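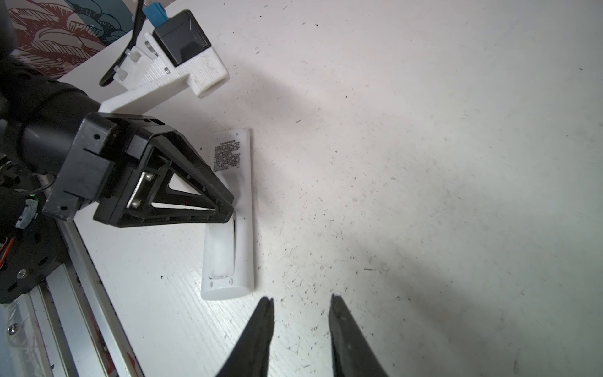
4.3 Setting the Fermentation Program

The Plosix controller regulates the cooling jacket on one tank. Complete section 4.2 (probe installation) before you start.

1. Close the glycol valve and switch the controller on. The display shows the last stored program.

2. Hold SET for three seconds until the tank number flashes. Enter the number stamped on the tank plate.

3. Enter the working volume in liters. Leave headspace for foam. A tank with a full capacity of 1786 liters must not be programmed above 400 liters if only the lower jacket is connected.

4. Select RED, WHITE or MANUAL. In MANUAL, enter the upper and lower temperature limits separately.

5. Open the glycol valve one quarter turn. Check both unions for leaks, then open it fully.

6. Press RUN. The pump starts after a delay of about 93 seconds.

Note: Readings taken during pump-over are not stored. Logging resumes when the cap has settled.

Note: If code 1089 appears, the probe is not in contact with the must. Press STOP, reseat the probe and repeat step 6.

CAUTION: Fermenting must gives off carbon dioxide. Run the cellar fan before entering and do not lean over an open hatch.

Section revised 27 May 2018, A. Leclerc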